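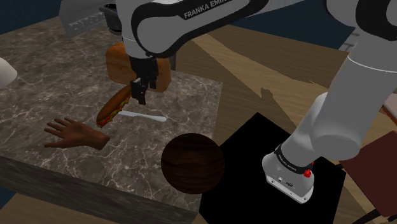

Brown block loaf with a rounded top, over a marble countertop.

Marchetti Lidded Bread Pan, Long

The Marchetti is our most ordered pan for plain sandwich bread. It is a straight-sided steel pan with a lid that slides on from one end. Bake with the lid on and you get a square loaf with a flat top. Leave the lid off and the dough rises over the rim into the usual rounded top. Most of our customers do the second and keep the lid for the weekend.

The pan is folded from a single sheet, with the corners lapped and pressed flat on the outside. There are no rivets inside for dough to catch on. The rim is rolled over a wire so it keeps its shape when you grab it with a thick mitt. The finish is plain, with no nonstick coating, and it needs seasoning before you use it.

Weight: 959 grams with lid
Material: aluminized steel
Lid: sliding, fits from either end
Oven safe: yes, any home oven setting except broil
Dishwasher safe: no
Made in: Plelstead

Seasoning

Wash the new pan once in warm water with a little soap and dry it right away. Wipe a thin coat of vegetable oil over the inside, the rim, and the underside of the lid. Thin means you can't see it pool in the corners. Put the pan and lid in the oven separately at 400 degrees for an hour and let them cool with the door shut. Do this three times before the first loaf. The color will go from gray to a patchy tan and then even out over the first months of use.

After that, a dry cloth is usually all it needs. If something sticks, use hot water and a soft brush. Don't soak it. Put it back in the oven while the oven is still warm so the folded corners dry out.

Filling the pan

For a lidded loaf, the dough should fill a little under half the pan when you shape it. Slide the lid on when the dough is a finger's width below the rim. If you wait longer the lid will drag on it. For an open loaf you can go up to half full. Keisha Alcantara, who tests our bakeware, bakes her open loaves one rack lower than the recipe says and turns the pan once, after 21 minutes.

Take the bread out of the pan as soon as it comes out of the oven. Left inside, the sides get soft. Let it cool all the way on a rack before you slice it, two hours at least for a whole wheat loaf.

What has changed

Pans made since April have a slightly looser lid. The old one could bind when hot, and several people wrote to us about it. The new lid also fits older pans and can be ordered separately as part 147. The body of the pan is the same as before.

Goes with

Bruramum cooling rack - the long size holds two loaves from this pan side by side.
Nullbridge bread knife - serrated, long enough to clear a square loaf in one stroke.

Shipping and returns

Pans ship in a plain carton with the lid packed underneath. Check the rim when you open it. If it was bent in the mail, send us a photo and we will replace the pan - you don't need to return the bent one. Unseasoned pans can be returned within 30 days. Once a pan has been oiled and baked we can't take it back, but we will still help if a lid doesn't fit.

Filed under: Bakeware > Loaf & Sandwich Pans > With Lid
Contact us | Copyright 2020 Marchetti Bakeware | Back to top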